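The Fruit Bowl as Storage

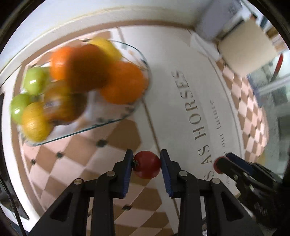

Most households treat the fruit bowl as furniture. It is bought for its looks, filled after the weekly shop and left where there is space on the table. Its effect on the contents is seldom considered, although the shape, the material and the mixture all change how long the fruit lasts.

Depth is the first factor. In a deep bowl the lowest layer carries the weight of everything above it, and bruising starts at the points of contact. A long, shallow dish spreads the same quantity over a larger base. Margaux Baudry, who tests kitchenware for the retailer Jacquet, works to a limit of two layers for apples and citrus and one for anything softer. A dish holding 13 pieces at that depth needs a good deal more table than most buyers expect.

Glass has practical advantages. It does not absorb juice, it can be washed with hot soapy water, and a clear side shows a spoiled orange at the bottom before the smell does. Its drawback is that it has no ventilation. Moisture given off by the fruit collects on the base, and mould on citrus usually begins there. A folded cloth under the bottom layer helps, provided it is changed when damp.

The mixture matters more than the container. Apples give off ethylene, a gas that speeds ripening in many other fruits. Oranges and lemons respond only slightly and can share a dish with apples for several days. Tomatoes respond readily. An underripe tomato placed beside apples will colour sooner, but one that is already deep red has nothing to gain and will soften.

Small tomatoes are best kept apart, in a single layer on a plate, out of direct sun. The weak point is the stem scar, where water leaves the fruit and mould can enter. Larger tomatoes without a stem should be stood scar side down. With small ones it is simpler to leave the green part on until they are eaten.

Handling is the remaining cause of loss. Quentin Roussel, a grower near Londley, asks his packers to lift tomatoes by the sides and never to squeeze for ripeness - colour and smell are better guides. The same applies at home. Fruit should be lifted out and put back, as rolling the pile over to reach one apple marks the rest.

Some 500 g of small tomatoes will cover a dinner plate. Wash them just before use, and dry the dish fully before refilling it.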